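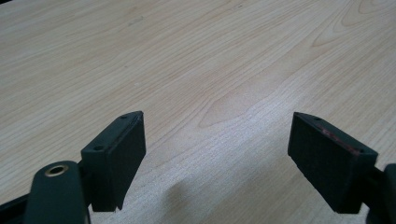
Test top, cathedral figure toward the right. Glare near the middle.

Bench notes, 26th March
Reading time: 2 min

Surface check on the pale top for the Velarden table. I wanted to settle two things before the next coat of anything goes near it: whether the grain direction works with the base as drawn, and why the sheen looks uneven under the shop lights.

Grain first. The lines run diagonally, tighter and straighter along the left, opening out into arches toward the upper right. The points of the arches face down and left. On the drawing the figure was meant to run square to the long edge, so either the drawing changes or the base does. I would sooner turn the base. The arches are the best part of this top and I don't want them under the lamp.

Color is good. Pale blond, a little beige, a trace of pink in places. Against the Nestdale sample card it sits between the two lightest chips. The Badawi offcut next to it looked yellow, so that one is out for the edging.

The sheen is harder. Along the lower middle there is a whitish patch where the light comes back and the grain nearly disappears. It also reads as slightly speckled there. Could be the finish, could be only the angle of the light. Moved the lamp to the other side of the bench and the patch moved with it, most of the way. I'm calling it light for now. Will look again in the morning with the overheads off.

Wiped down with a barely damp cloth, then a dry one, along the grain. No raised fibers that I could feel. Ran a fingernail over the arches and found no ridge.

Still not written on the job sheet whether this is veneer or laminate. The stock label says 632 and nothing else. Jultetti has two boards under that number in the old list, one of each. Sent a message asking which one we were shipped. Until they answer, no sanding at all, not even with the fine pad.

Finish trial on the spare strip:
– first section, left bare
– second, one thin coat of the matte, 5 minutes before wiping back
– third, same coat, 11 minutes before wiping back

The third is too shiny at the edges and has a drag mark. The second is close to what was asked for. It takes the glare down a bit and doesn't turn the pink to orange, which the last product did.

To do:
Turn the base on the drawing and send it round.
Cut new edging, not from the Badawi piece.
Put felt under the top before anyone leans it against the wall again.
Order more matte. The can is almost done.

0 comments
Share (5)
Get new bench notes by email. Unsubscribe at any time.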